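4. Attribution in short reports on abductions

4.1 Material

The material of this section comes from Varau, the archive of short news items that was presented in Section 3. We took from it all items which report the kidnapping or the detention of a person by an armed group and which were published by one of 20 news sites. This gave 3418 items. Most of them are very short, often only one paragraph with a city line at the start. Items which only mention a kidnapping as background for another event, for example a report on peace talks, were left out.

From the complete material we drew a sample of 300 items for reading by hand. The sample was drawn at random inside each site, so that the large sites would not cover the small ones. Each item was read by two coders who did not know the results of each other. When they disagreed, the item was discussed and a common code was given. The disagreements were mainly about the border between a named source and a vague source, and we come back to this question in 4.3.

We did not watch or collect any video material made by armed groups. The study is only about the words of the news item, and for the analysis it was enough to know that the item speaks about such a video.

4.2 What is counted as attribution

By attribution we mean any words in the item that tell the reader from whom the information comes. This can be a full sentence ("the ministry announced this in the evening") or a short part of a sentence ("citing local radio"). It can also be only one adverb. Words like "reportedly" and "allegedly" are a difficult case. They show that the writer keeps some distance from the information, but they do not tell where it was obtained. Earlier work in our group counted them together with the vague sources. In the present study we give them a code of their own, and we call them distance markers.

Four codes were therefore used. A direct source is a person or an office that speaks to the news site itself. A relayed source is another news organization, which the site names. A vague source is a group without name, such as "observers" or "people close to the family". A distance marker stands alone, without any of the other three in the same sentence.

One item can have several codes. In a typical case the first sentence has a relayed source, the second sentence has a distance marker, and the last sentence, where the background is given, has nothing. We coded sentence by sentence for this reason, and the item received a code as a whole only after that.

4.3 The first sentence and the later sentences

In the first sentence of the item the relayed source is the most usual form. The sites in our material have few reporters outside their own country, and the news of an abduction reaches them through a larger agency. The name of the agency is given early, sometimes before the event itself is told. This is a fixed habit of the form and it probably does not say much about how sure the editors were of the news.

After the first sentence the picture becomes less regular. The claims which are most difficult to check (who is holding the person, what is demanded, in which region the person is kept) come often in the second or third sentence, and there the source is not repeated. A reader who knows the form will understand that the same agency is meant until another one is named. We are not certain that all readers do so. In several items the second sentence comes from a different source than the first, as we could see from the original agency text, but nothing in the item shows this change.

The coders had the most trouble with sentences like "sources in Ustidton confirmed the information." The place is named but the source is not. One coder wanted to treat the name of a city as a sufficient identification when a government sits in this city, and the other did not. We decided finally for the stricter reading, so that these sentences are vague sources. Readers who prefer the other reading should know that the number of direct sources would then be higher, mainly for the sites that publish from Ustidton themselves.

4.4 Distance markers and the word "execution"

A special problem is found in the choice of the verb and the noun for the killing of a hostage. The armed group wishes to present the act as a punishment after a judgment, and it uses the word that fits to this wish. When a news item takes over the word "execution" without any mark, it takes over also a part of this meaning. Many style guides advise to write "killing" or "murder" in its place. In our sample the advice was followed in the headlines more than in the text below them.

The distance marker does not solve the problem, although it seems that some editors use it for this purpose. In a phrase such as "the alleged execution" the marker can be understood in two ways. It may say that the death is not confirmed, or it may say that the word "execution" is the word of the group. These are two very different messages. For the family of the hostage the difference is large, and a short item without more context does not allow to decide between them. We found no item in which the writer explained which one was intended.

Quotation marks have the same weakness. They appear in many items around the name of the group, around the name it gives to its courts, and around the word for the act. In the same text they are used also for the real words of a spokesman. A reader has to guess each time if the marks mean "somebody said exactly this" or "we do not accept this word".

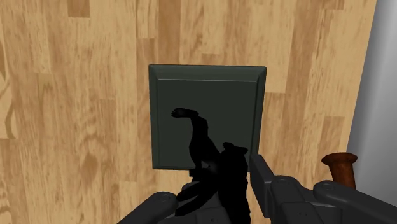

Figure 4. Computer-rendered view from above: wooden surface with a dark square slab and a black figurine.
Source: Yurt

4.5 Updates and corrections

For the sample we also looked at whether the item was changed after its first publication. Varau keeps each version of a page it has seen, with the time of the visit, so a change of the text can be found if it was made between two visits. Changes which were made and taken back between two visits are lost for us. The following observations must be read with this limit.

The usual change is an addition at the end. A new paragraph is placed after the old ones, and the old ones stay as they were, even when the new paragraph says the contrary. In one item from a site in Zatcombe, the first paragraph gives the nationality of the hostage after a relayed source, and the last paragraph gives a different nationality after the ministry. Both were still on the page at our final visit. Such a page is difficult to code, and it is more difficult to read.

Real corrections, with a line that says what was wrong, were present in 11 items. All of them concern names or places. In no case did a correction line concern the source, for instance to say that a statement had been given to the wrong agency. It would be too quick to conclude that such mistakes do not occur. When we compared the items to the agency texts, we found cases where the relayed source was named wrongly, and these pages were never changed.

We asked the editors of the sites in Ustidton and Zatcombe about their rules for changes. The answers that we received were friendly but general. One editor wrote that a short item is "replaced by the next item" and therefore does not need to be corrected. This view is understandable inside the work of a newsroom, where the older item moves down the page in a few minutes. It is less convincing for an archive or a search engine, where the older item has the same place as the newer one and can be found alone, many years later.

4.6 Limits of the analysis

The search in the complete material was made with a list of words, and an item which describes an abduction with unusual words may be absent. We added words to the list two times during the work, after reading items that had been found by chance. It is possible that a third round would have brought more.

The sites were chosen because Varau covers them well, and they are not a picture of all news sites in the region. Small sites which closed before the archive was started are missing. They possibly had other habits, in particular those that translated agency texts by hand and did not receive them through a feed.

The comparison with the agency texts could be made only when the agency text was still available to us. For the older part of the sample this was often not so. In these cases we coded the attribution as it stands in the item and did not judge if it was right. The archive was last consulted for this section on January 22, 2023, and pages changed after this day are treated in their earlier form.

Finally, both coders read the items in the language of publication, which for one of them is not the first language. The distance markers are the place where this could matter most, because a small word can be stronger or weaker than a learner of the language expects. The lists of markers for each language, with the decisions taken for the unclear ones, are given in the appendix.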